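Notes for the talk: When the log says "success"
Bernden meeting on home robots, 30 September 2023
Slot is 15 minutes, keep 2 back for questions

Start without the title slide. Ask for hands up: who here has read a fault log from start to finish? Wait. Then who has read one that said everything was fine? There will be fewer hands.

I was asked to talk about progress in bed making and laundry. I'm going to talk about one fault at Halliday, because I keep hearing it described as a small one and I don't think it was.

Background, quickly. Sunley is a two-finger arm on a wheeled base, sold to care homes and a few private houses. Prutance is the software that decides what to pick up and how hard to hold it. The claim in the brochure is that it "handles household fabric safely". Read that line out slowly. Ask what "household fabric" means. I have asked twice and had two different answers.

Next slide.

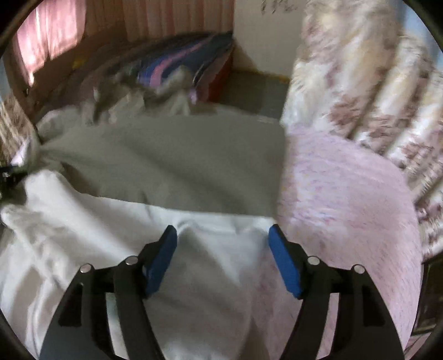

The fault began with a question the software never asks, namely how many things it is about to pick up. Prutance looks for an edge, closes on it and lifts. On a test bench there is one towel on a grey mat, so the edge it finds belongs to the towel. Now look between the blue pads. A grey-olive cloth ends in a nearly straight line and white fabric starts directly under it, with a pink, rounded surface next door. Where would you close? Fine for you and me, we'd slide a finger under and feel for it. The arm at Halliday had no way to feel for it. It had a number for grip width, and two layers of thin cotton can give the same number as one thick one.

(Don't get drawn into touch sensors here. Someone will try. Say "later".)

What happened. The arm was told to take a blanket off a bed. It closed on the blanket and on the sheet below, and pulled both. The sheet was tucked in hard on the far side. The motor current went up, the software read that as a heavy blanket, and it pulled harder. The base tipped on to two wheels and came down on a bedside lamp. The bed was empty. I want a pause after that sentence.

The log entry reads: grasp good, lift good, task ended early. Two goods out of three. That entry went into the monthly figures as a partial success.

Next slide.

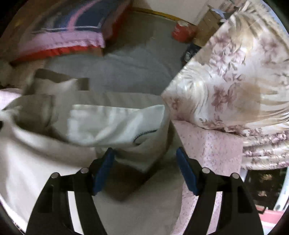 Halliday's reply was more training data, and I have some sympathy with that, up to a point. The figure they gave was 2467 new grasps. I asked for a sample of 40 and sat down with them. Most were one item, laid flat, nothing on top. I'd have liked to see many more beds in this state, with a white pillow lying on cream fabric and a folded cloth behind it, and a bundled floral quilt pressing up against the lot. Take the pillow from the wrong side and you may well bring the cloth under it too. People sleep in beds like this one. If your data is tidier than your customers, you have measured your own tidiness.

Even so, I don't believe more grasps would have fixed it. The arm didn't fail at grasping. It failed at stopping. A limit on pull force, set low and kept out of reach of the planning software, would have ended the whole thing with a stalled motor and a beep. They had one. It had been raised in November because the arm kept stopping on duvets and the people testing it got fed up.

Say this bit plainly, no jokes. Someone turned up a safety limit to make a demo run smoothly, and the change note was one line long.

Next slide. 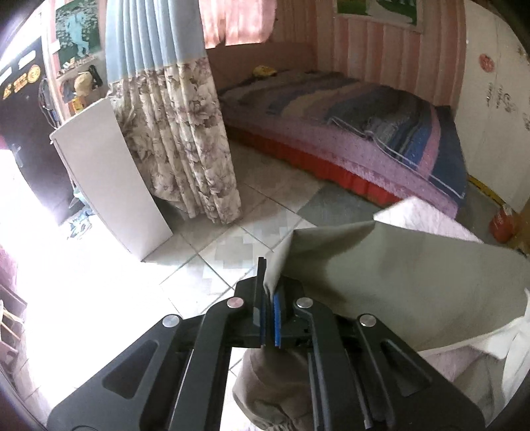

Photo: from the author's slides. Please ask before reusing.

Leave this one up while you go through the requests. Jaws shut on a narrow fold, the cloth spreading out to the right. The old log would call that a good grasp, and perhaps it is one. I can't tell from a still picture what else is coming along with it, and I'd be wary of anyone who says they can.

What I'd ask for before another Sunley goes into a house:

The pull limit sits in the motor controller. Prutance can read it and can't change it.

"Task ended early" counts as a failure until a person has looked at the recording.

Any test report says how many layers were on the bed.

A change to a limit needs a second signature and a reason longer than one line.

I expect to hear that this will slow the arm down. Yes, it will. It takes ages to strip a bed as it is, so I'm not sure who would notice.

If someone asks whether the fault has been fixed: the force limit is back where it was. The layer check is "planned". I've seen no date for it.

If someone asks whether I'd have one at home: no, not near a bed with anyone in it.

Spare slide if time allows: current trace from the lamp run. Point at the second rise, that's the tucked sheet. Skip it if the earlier talk ran over.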